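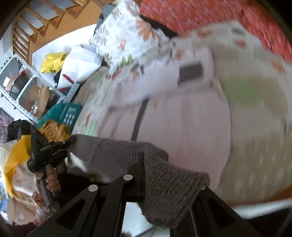 Casebook, November - length of proceedings and the Article 6 strand

Print | E-mail this page

Notes from the morning on the Pledach file, picking up where the last entry stopped. Cyrill Strebel has the paper bundle, I have the scans.

The question for this week is still whether the delay complaint stands on its own or has to be argued together with the complaint about the bench. My view this morning is that it stands on its own. The applicant lodged the civil claim at Pledach district court, it was transferred to Wuston without a hearing, and it sat there for 5 years before anyone listed it. Two of the adjournments were at his request. The rest were not, and the domestic judgment does not say who asked for them.

Went through the criteria in the usual order: complexity, conduct of the applicant, conduct of the authorities, what was at stake. Complexity is weak for the government. It is a boundary and drainage dispute with one expert report. Conduct of the applicant is where they will push. He changed lawyer twice and the second one missed a filing date. I have put the missed date in the chronology in bold so that we deal with it early.

What was at stake: small in money terms. The claim was for 2,000 and he was awarded 400, plus costs of 300 that went the other way. Cyrill thinks the figures hurt us on significant disadvantage. I think they can be met, as the drainage order affected whether the house could be lived in. Need the surveyor's letter for that. It is listed in the index but I can't find it in the scans.

Exhaustion. There is a domestic remedy for delay on paper, brought in after he had already applied. Check whether the transitional provision catches pending cases. The Robles note says it does, but the note cites only the draft bill. Do not rely on it until someone has read the Act as passed.

The bench point. The judge who finally heard the case at Wuston had earlier signed the transfer order. I don't think this goes far under the objective test. Signing a transfer is an administrative step and he decided nothing on the merits by it. Cyrill disagrees - he says the order has a paragraph on the strength of the claim. I read it twice. There is one sentence, and it could be taken either way in translation. Asked for a fresh translation of that page only.

Compared with Vonholm, which we ran on similar facts. There we pleaded the two complaints together and the delay part got very little attention in the reply. Would plead them apart this time, delay first.

3.40 pm. Translation back. The sentence reads "the claim, such as it is, falls within the competence of the court at Wuston". Not much in it. Cyrill wants to keep the point in as a short paragraph at the end, and I have no objection if it stays under half a page.

To do:
- find surveyor's letter, or write to the applicant for a copy
- read transitional provision in the Act
- chronology: add dates of both changes of lawyer
- just satisfaction schedule, still blank apart from the costs
- ask the Wuston registry again for the hearing minutes, first request unanswered

Print | E-mail this page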